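Wiradon Bench Arm for Flower Rooms

Product overview | What changes for staff | Setup | Specification | Ordering

The Wiradon bench arm picks up a hand-tied bunch from a table, holds it by the stems or the foliage, and passes it to the person standing next to it. It is built for packing rooms and florists' workrooms where people work beside the machine for the whole shift.

Most of the strain in a flower room comes from reaching. A packer leans across the table for a bunch, turns, sleeves it, and leans again. With the arm on the far side of the table, the packer stays in one spot and takes each bunch as it is offered. The cutting, grading and tying are still done by hand. So is the final check of the blooms.

What changes for staff

Jellwood, a rose packer with two lines, put its first arm in last winter. Packing lead Waltraud Koller moved three people off the reaching position and onto grading, where the room had been short for years. Nobody's hours were cut, but the work did change. Graders need a better eye than packers, and it took a while before everyone was comfortable with the new split. Two people asked to go back to sleeving and did.

The handover is the part new users ask about most. The arm does not let go on a timer. It holds the bunch until it feels a steady pull, then opens its fingers. A light touch is ignored. Most people pull too gently on the first day and too hard on the second. Trinh Lã, who runs our site training, starts everyone on old stock for that reason.

Rose bunch at the table, tape cross marking the pick-up spot

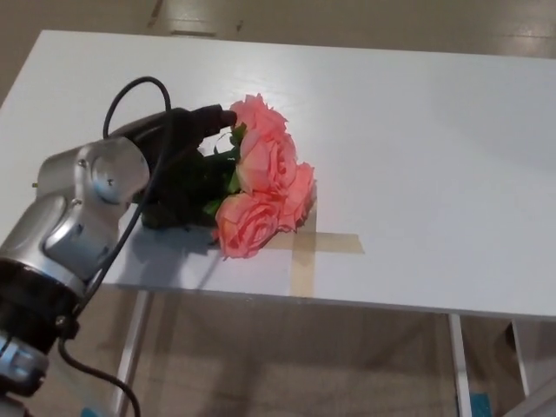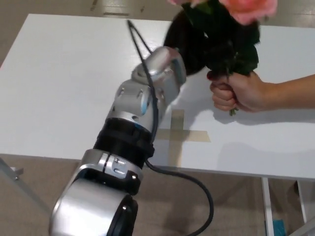
Grip force is set per product, from a short list on the control screen. Roses, tulips and mixed bunches are already on it. You can add your own - give it a name, set the force, try it on a few bunches and save. A supervisor code is needed to change a saved setting.

Setup

The arm needs a level table and a clear area on the side where it moves. Tape a cross on the tabletop where bunches should be put down. Plain masking tape is fine. Replace the tape when it starts to lift, and run the position check after any table has been moved, even by a little.

Keep the cable free along its full length. It needs slack at the wrist, and it should never be tied to a table leg. Wipe the fingers at each break, as sap builds up and makes them stick.

Specification

Rated load: 3 kg
Handovers between services: 4,000
Reach: 700 mm
Saved product settings: 100
Fingers: soft, replaceable without tools
Stop control: on the base, second button on a lead

Ordering

The arm comes with one set of fingers, the control screen and a day of training at your site. Spare fingers are sold in pairs. The Povau floor stand is a separate item and is only needed where the arm can't be mounted beside the table.

Orders placed now are delivered in December. For a trial in your own packing room, write to Neville Whiteley in the sales office and say which flowers you pack and how many tables you run.

Page updated November 2024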